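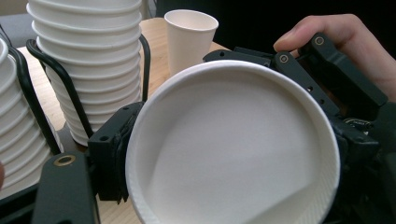
종이컵 정리의 날

사무실 탕비실 선반을 비우기로 한 건 4월이었고, 실제로 비운 건 11월이다. 그사이 종이컵만 꾸준히 늘었다. 주문 담당이 두 번 바뀌었는데 두 사람 다 전임자가 주문을 안 했을 거라고 굳게 믿은 결과다. 이번 갤러리는 그 컵들에 바치는 조촐한 기록이다. 한 장뿐인데 갤러리라고 불러도 되느냐는 항의는 받지 않는다. 탕비실도 싱크대 하나 놓고 탕비실이라고 부른다.

1. 큰 컵, 흰색
안쪽까지 하얗고 광택이 없다. 입구는 둥글게 말려 있고, 안쪽 벽에는 접힌 자국 같은 선이 하나 지나간다. 무늬도 로고도 없는 컵을 고르자고 한 사람은 솔랑주 르클레르(Solange Leclerc) 씨인데, 본인은 집에서 가져온 꽃무늬 머그만 쓴다.

정리하면서 적어 둔 것들

재고는 모두 461개. 처음에는 2,000개들이 한 상자를 시켰다고 하니 나머지 1,539개는 우리가 마신 셈이다. 커피값 결산 때는 다들 하루 한 잔이라고 했다.

큰 컵은 싱크대 왼쪽 위 칸, 작은 컵은 그 아래 칸. 입구가 아래로 가게 엎어서 쌓고, 한 줄에 12개를 넘기지 않는다. 지난번에 누가 천장까지 쌓아 올린 탑은 문을 여는 순간 무너졌고, 그날 회의는 20분 늦게 시작했다.

뚜껑은 고스홀름(Gosholm) 수납함에 따로 담았다. 큰 컵에 맞는 뚜껑은 없다. 작은 컵에 맞는 뚜껑도 없다. 어느 컵의 뚜껑인지 아시는 분은 총무팀 쪽 게시판에 적어 주시기 바란다. 버리자는 의견도 있었으나 버리면 꼭 다음 주에 맞는 컵이 나타난다는 반론이 우세했다.

컵에 이름을 쓰는 펜은 냉장고 옆에 걸어 두었다. 끈으로 묶었다. 끈까지 가져가는 일은 없었으면 한다.

구겨진 컵은 화분 물 주기나 볼펜 꽂이로 돌린다. 현재 볼펜 꽂이는 4개, 볼펜은 한 자루다.

선반 청소와 분류는 그와우르 프로더로(Gwawr Prothero) 씨가 거의 혼자 했고, 글쓴이는 옆에서 개수를 셌다. 세다가 두 번 잊어버려서 처음부터 다시 셌다는 점은 노동으로 인정받고 싶다.

다음 정리 대상은 서랍 셋째 칸의 일회용 설탕이다. 일부는 이미 벽돌이 되었다. 참여하실 분은 오후 3시에 탕비실로 오시면 된다. 숟가락은 각자 지참.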